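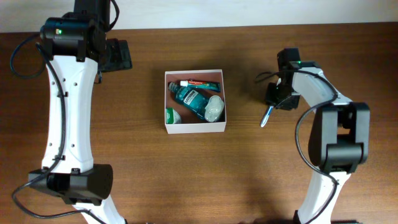

2019-01-03
Posted by course staff, Intro to Packaging and Retail

We use cookies to remember your settings. OK / Manage

Week 2 notes - secondary packaging, small sets

Read Kunell ch. 11 before section. Skip the appendix.

Terms first. Primary = touches the product (tube, bottle, sachet). Secondary = groups the primaries. Tertiary = pallets, shippers, not this week.

Why group at all? Shelf space, theft, gifting. Small items get lost on a peg. A set also hides the unit price, which shoppers notice less than you'd think (see Chaiyaporn handout, second table).

Board weight. Janmont case used 245 gsm folding board for the travel set. Too light for the heavy bottles, corners crushed in transit. They went up a grade and lost the savings. Know this one, it will come up.

Open top vs closed:
- open: customer sees and smells product, easy to restock, pilferage
- closed: stacks better, more print area, needs a window or a good photo
- sleeve: cheap, slides off, teh worst for returns

Sustgate case: hotel supply. 20 rooms to a carton, one set per room. Housekeeping hated the glued flap. Tuck flap fixed it, cost went up slightly. Who pays? Discuss.

Homework: bring a dieline for any set of 2 items. Flat, folds marked, glue area shaded. Pencil fine. No logos yet, we do print in the folowing unit.

Late work goes in the box by the door.

Last updated 2 days after posting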